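Buying Time in the Simulator: Questions We Keep Getting

Updated Nov 9, 2021

Do I need to own a robot before I buy simulator seats?
No. Plenty of our customers at Lesberg rent seats for a season, learn what they can't afford, and go home wiser. The seats cost less than the arm, the arm costs less than the floor it stands on, and the floor is somehow always in another department's budget.

What does a seat cost?
$569 a month, with a minimum of 3 months. That covers the Esero house set, one two-gripper robot model and 50 hours of compute. Extra hours are billed at the end of the month, when your optimism has worn off.

What kind of work can be rehearsed?
Household reaching and handling, mostly. Doors are popular, and so are the spaces underneath and behind them, where there is little light and a gripper finger suddenly looks very wide. If your budget has one line for "manipulation," split it. Open floor is cheap to plan for and tight corners are not.

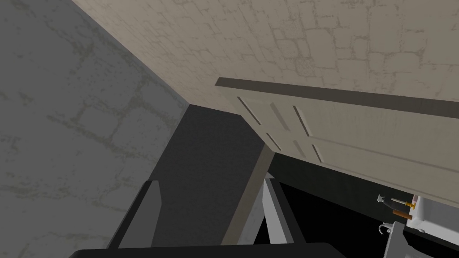

Santoso wrote in to say the compute hours went faster than the price sheet suggested, and that anyone budgeting for cabinet work should double the allowance before asking the boss, not after. We have no quarrel with that. The sheet assumes you get things right fairly often.

Can we use our own floor plan?
Yes, for a one-time setup fee of $300 per room. Send measurements. Please don't send a napkin - we have had the napkin, in October, and it was not to scale.

Which room should we pay for first?
The smallest one you plan to work in. Buyers like to start with a big living room, see the robot sail across it and sign for hardware the same week. A bathroom gives you fixtures, a door with a knob, and two arms that both want to be in the same place. It's a better test of whether the model you're pricing will fit your life. 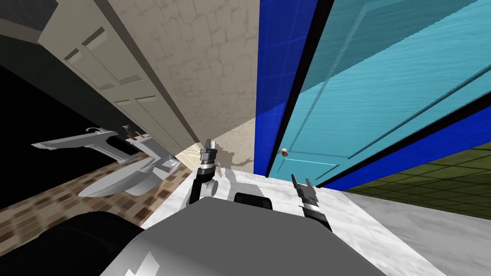 Kavham

Is the simulator a substitute for a trial on real equipment?
No, and be careful with any quote that says so. Keep money aside for a real trial. Grip, wear and cable trouble all need to be checked on the machine you plan to own.

Can unused hours roll over?
For one month. After that they go wherever gym memberships go.

Do you give refunds?
On unused months past the minimum, yes. On custom rooms, no.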